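Does the buy-back scheme buy anything back?

Marlene Paiva

Every few months another furniture seller announces that it will take your old things off you, and every few months we get a cheerful leaflet through the door in Cullthorpe saying so. The latest comes from Nultus, whose showroom opened on the ring road in January. The leaflet is green. It has a leaf on it. It promises that any Nultus piece can be returned "at any stage of its life" for credit towards something new.

I am in favour of things being used twice. I have a sideboard older than I am. But I have read the terms, all nine pages, and I don't think most people who sign up at the till will ever see a penny.

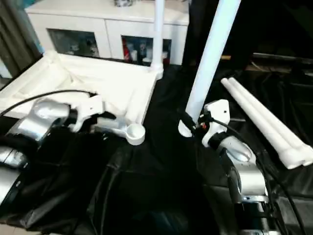

Mastside Newsletter | Issue 338 | Page 4

To claim the credit you must produce the original receipt, and it must be the paper one. Emailed copies "may be considered at the branch's discretion". You must bring the item in yourself. It must be fully assembled on arrival, so a table that went home in the back of a small hatchback in a flat box has to come back in a van. And the credit falls each year, down to nothing after the fifth, so "any stage of its life" seems to mean the stage when you would still want to keep it.

I put this to Gemma Treloar, who manages the branch and was polite about it. She told me that 453 items had come back since opening. I asked what had become of them. Some had been resold in the corner by the lifts, she said, and the rest had gone to "a recovery partner". The partner is a firm called Hollis. I rang Hollis twice and was told that somebody would ring me back.

It may be that Hollis does a splendid job. It may be that every returned bookcase is now a bookcase in a student flat. All I am asking for is a figure, and for a company that knew its returns to the last item, the next figure along shouldn't be so hard to find. 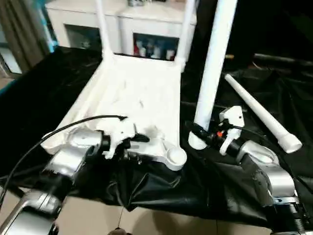
What readers told us

Last issue I asked for your experiences of trading furniture in, with any shop. Jordan Marsden took back a chest of drawers that had cost £338 and was offered £22 in vouchers, which ran out after 60 days. He took the drawers home again and sold them through the card in the post office window, for cash, by teatime.

Freya Dobson had better luck. She returned two bookcases, was treated well and spent the credit on a lamp. She did also spend a good deal more than the credit, because the lamp was next to the rugs. I mention this without blame — I have been near those rugs myself — but a voucher is a way of getting you back into the building, and a shop would be foolish to see it as anything else.
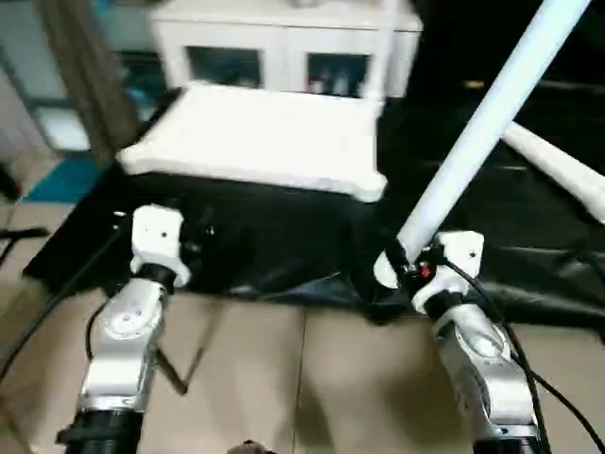 Then there is the matter of parts. Several of you wrote to say you didn't want to return anything at all. You wanted a hinge, or a drawer runner, or one of those little cams that turn halfway and then crumble. Sanne Lambrechts spent three weeks trying to buy a single wardrobe hinge and was finally advised to trade in the wardrobe. A hinge costs a few pounds. The wardrobe was sound in every other respect.

If Nultus wants to impress me, it could put a rack of spare parts by the door and print the prices on it. No leaf needed. Older readers will remember the ironmonger on Mill Lane, where you could hold up a broken bit of something and be handed a whole one from a tobacco tin.

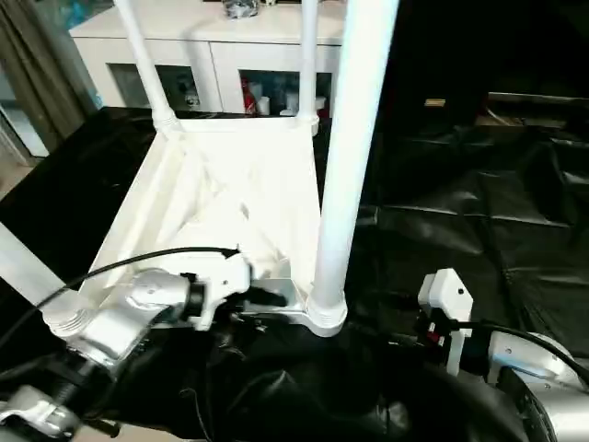
White plastic chair, upside down, with the cross-brace under the seat showing.

Before you join any scheme of this kind, ask at the till how long the credit lasts, whether it can be taken as cash (it can't, so far as I have found) and where the goods go next. Write down the answer and the name of whoever gave it.

I have asked Nultus for the resale numbers in writing and will print whatever arrives. Letters to the usual address, please, and if anyone has managed to get through to Hollis, I should like to know which number you used.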